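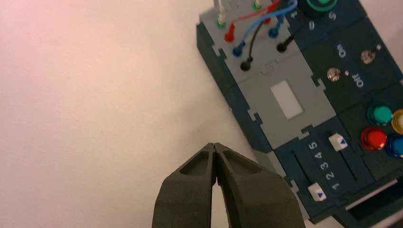 Desk, white top

Bought this in the sale, 295 down from a silly price. Delivery was free over here but they want 10 extra if you need it carried up stairs. Paid it. Third floor, no lift, best tenner I've spent all year.

Wanted a plain white desk for the back bedroom, where I do my marking and my wife does her sewing at weekends. Nearly went for the Flakholm, which is cheaper and comes in more colours, but the legs on the one in the shop had a wobble and the chap there just shrugged when I pointed it out. So, Skulmont.

Putting it together. One evening, two of us, one argument. Instructions are drawings only and step 7 is wrong, the crossbar goes on AFTER the back legs or you'll have the lot off again. Allen key in the bag is rubbish, use your own. All the holes lined up though, can't say that for the last flatpack we had. One spare bolt left over, no idea, been fine without it.

The top. Matt finish, dead smooth, no shine off the window even in the afternoon. Lovely to write on. White is white in daylight but goes a bit pinky under a warm bulb, so if you are fussy about matching it to shelves, take a sample home first. They do them at the counter if you ask.

Marks. Tea wipes off. Biro wipes off if you catch it the same day. Red felt tip does not, I have a small pink comma near the left corner that I expect to have for life. Tried washing up liquid, then bicarb, then gave up. The care leaflet says no cream cleaners and I'd believe it. Pencil smudges are the real nuisance, you get a grey patch where your wrist rests and it needs doing every week or so.

Heat: used a mat from day one so can't tell you.

Size. Mine is the middle one. Fits the sewing machine with room for fabric behind, or a laptop and two piles of exercise books. Depth is good. Knee room is less good, the crossbar is right where my shins want to be and I'm not even tall. My brother in law Engelbert Fuchs is tall, and he sat at it once and said never again.

Strength is alright. It says 105 kilos on the box, I've stood on it to change the bulb (don't tell them) and it didnt creak. Bit of side to side sway if you rub something out hard. Pushed up against the wall you hardly notice.

The drawer is an add on and I wouldn't bother. Shallow, sticks in damp weather, and the runners scrape. Got a Finisero one off a friend instead, clamps underneath, much better and it shuts properly.

Customer service. Rang once about a chip on the underside edge. They offered a new top or money off, took the money. Came through in a week, no fuss.

Would I buy again? Yes at 295. Not at full whack, for that you're close to the Hirano which is solid wood and 600 but would see me out. We looked at it twice. Still thinking about it for the front room tbh, they usually have a sale on in July.

4 stars. Lost one for the crossbar. And step 7.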